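# The mat matters more than the mouse

Most advice on working outdoors concerns the screen. Glare is a real problem, but it can be solved by turning the chair. The pointer is a different matter, and the usual cause of trouble is the table.

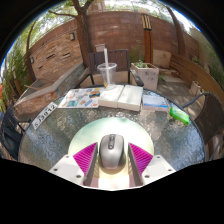 *Grey mouse on a round mat, glass-topped patio table.*

An optical mouse works by comparing successive small pictures of the surface beneath it. It needs fine, irregular detail at close range. Clear glass offers very little, and rippled glass adds a second fault: the height under the sensor changes as the mouse travels. The pointer stalls, then jumps. Raising the sensor resolution does not help. A sensor with nothing to read at a low setting has nothing to read at a high one.

I wrote a short note on this for the Bresska newsletter and received two objections. The first was that some mice are sold as suitable for glass. They are, and the better ones cope with a flat, clean pane. Patio glass is seldom flat and never clean for long. The second was that a sheet of paper will do. It will, for 10 minutes, until the edge lifts or a damp patch comes through from the table.

A mat settles both points, and its shape is of little importance. Round ones suit round tables, as there is no corner to hang over the rim. A diameter of 300 mm is generous; mine from Brulberg measures 306 mm and I have never needed the extra. Colour deserves more thought than it gets. Pale mats bleach out in direct sun and are tiring to look at, but they stay cooler than black ones. I would still choose pale.

My main complaint is with how tables are used. Paper, books and packets tend to spread until the mouse is left with whatever remains. I would reverse the order: place the mat first, at the near side where the forearm can rest, and let everything else take the far half of the table. Loose sheets go under something heavy - a thick book is enough.

Makers of garden furniture could help. The Trornanex catalogue lists 4 glass tops, all rippled, presumably to hide scratches. One smooth matt panel at the seated edge would remove the need for a mat altogether. Until somebody sells one, the mat stays in my bag with the charger.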